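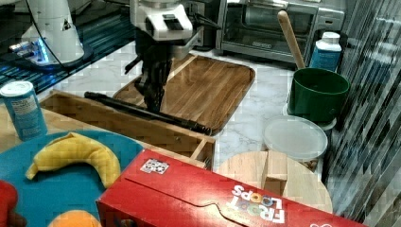
# Chapter 11: Counters, Trays and Boxes

A kitchen counter is a work surface first and a storage surface second. Most of the trouble people have with small kitchens comes from getting that order backward. Things arrive on the counter for a meal, stay through the evening, and by Monday they have a permanent place there. The cook then works in whatever strip of stone or laminate is left.

Chapter 10 dealt with cabinets and drawers, where the limits are set by the builder. In this chapter the limits are set by the person using the room. You will learn to divide a counter into zones, to choose which items may stay out, and to use trays and open boxes to hold small groups of things together.

## What you should be able to do

When you have finished the chapter, you should be able to:

- mark off the work zone, the appliance zone and the landing zone on any counter
- decide whether an item should be stored on the counter, near it, or in another room
- choose between a tray and a box for a given group of items
- clear and reset a counter in the time allowed for the practical test

## Terms used in this chapter

**Work zone.** The part of the counter kept clear for cutting, mixing and filling plates. In a home kitchen it should be at least 30 inches wide.

**Appliance zone.** The part given to things that are heavy or plugged in. It usually runs along the back. A toaster oven standing at the back of a marble counter is a typical case: it leaves the front open and does not have to be moved to be used.

**Landing zone.** A small area for things on their way somewhere else, such as a serving board waiting for food or a container going to the refrigerator.

**Carrier.** Any tray, box, basket or rack that lets several items be moved as one.

## A counter in use

Look again at the counter that opens the chapter. The toaster oven is at the back, and beside it are a bottle with a blue label and a green pot with a wooden spoon in it. A round food container with a frosted lid stands slightly in front of the pot. The middle of the counter has been given over to two carriers, a wooden tray with raised edges and, in front of it, an open wooden box with a divider.

These two carriers do different jobs. A shallow tray with a raised edge is meant to be lifted and carried with its load in view. It suits plates of food, cups, or a group of bottles that must be wiped under every day. Items on a tray can be picked up from any side, but tall ones may tip when it is moved. An open box has higher walls. It suits long or loose things that would roll off a tray, and a divider lets it hold two kinds of item without mixing them. The drawback is that crumbs collect in the corners, and a box has to be emptied before it can be cleaned.

Marble brings its own rules. It is hard and cool, which makes it good for pastry, but lemon juice and vinegar will dull the polish. Spills should be wiped up at once. A carrier with a rough underside should have felt or cork pads before it is slid across the stone.

## The Cadorcombe kitchens

Several examples in this unit come from the Cadorcombe apartments, where Rigoberto Valdovinos taught household management to new tenants. The kitchens there have 16 square feet of counter each, and the tenants were asked to keep a log of what stood on it at breakfast and at bedtime. One of them, Min-kyu Ha, found that his rice cooker had taken over the work zone and that he had been chopping vegetables on top of the washing machine. His floor plan is printed in Section 11.3, and you will be asked to redraw it.

## Before you read on

Choose a counter you use often, at home or in the training kitchen. Make a simple sketch of it from above and write in each item where it stands. Mark with a W anything you used today and with an S anything that was only being stored. Keep the sketch. You will need it for the exercise at the end of Section 11.2.

## 11.1 Measuring the Work Zone

Start with the counter as it is, before anything has been moved. Measure the longest clear stretch along the front edge, then the depth from that edge to the first item behind it. Write both figures on your sketch.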